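July, evening, layout room

Started on the turnouts at Katside yard a little after seven. Three of the nine slow-motion motors on the yard ladder were throwing only part way, and the points were resting short of the stock rail. Short cars rolled through fine. The six-axle diesels picked the point every time on the diverging side.

Pulled motor 5 first. The throw wire had worked down in the fulcrum and was bending before it moved the points. Swapped it for the next size up in music wire and reset the fulcrum a bit higher. Closes firmly both ways now. Did the same on 3. Motor 9 was a different problem - the throw bar was rubbing on ballast glue under the ties. Scraped it out with a dental pick and left the old wire in.

Fedir Stelmakh asked last month why I don't add springs at the throw bars and skip the heavier wire. Tried that on the Mosance branch two years ago and got tired of the clicking. Leaving it as is.

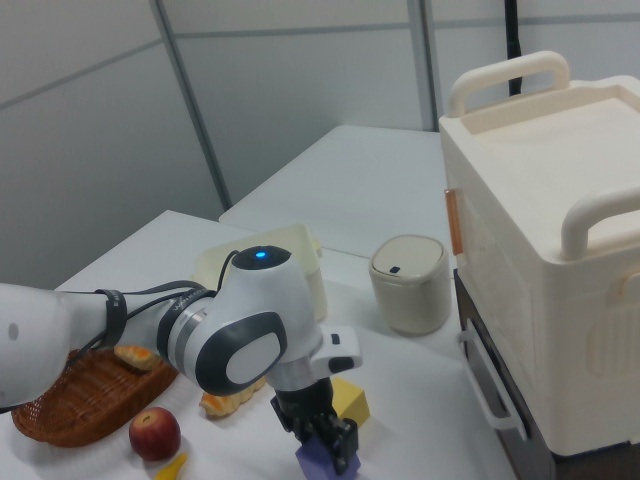
Next was the feedback wiring. The panel still shows turnout 3 as thrown when it is closed. Checked the motor contacts with the meter and they are good. The two feedback leads are swapped at the terminal strip, my own doing, both are the same shade of green. Swapped them back and put tape flags on them. I should do the whole strip but ran out of white tape.

Ran a test train for an hour: Vasylyna's switcher and 37 cars, in and out of the ladder at yard speed. One derailment, on the lead to track 2. Gauge was fine there. The car was a tank car with a tight truck screw, so backed it off a quarter turn and it went through clean after that.

Still to do:
- Flags on the rest of the terminal strip
- Ask Svitlana for the Zulterari junction wiring sheet, mine is the old version
- Frog on track 2 gets hot-looking solder joints, redo the feeder
- Order more music wire, down to one length

Khrystyna is bringing her two coal sets for the next running night, so the ladder has to be dependable before then. Power off at 10:20.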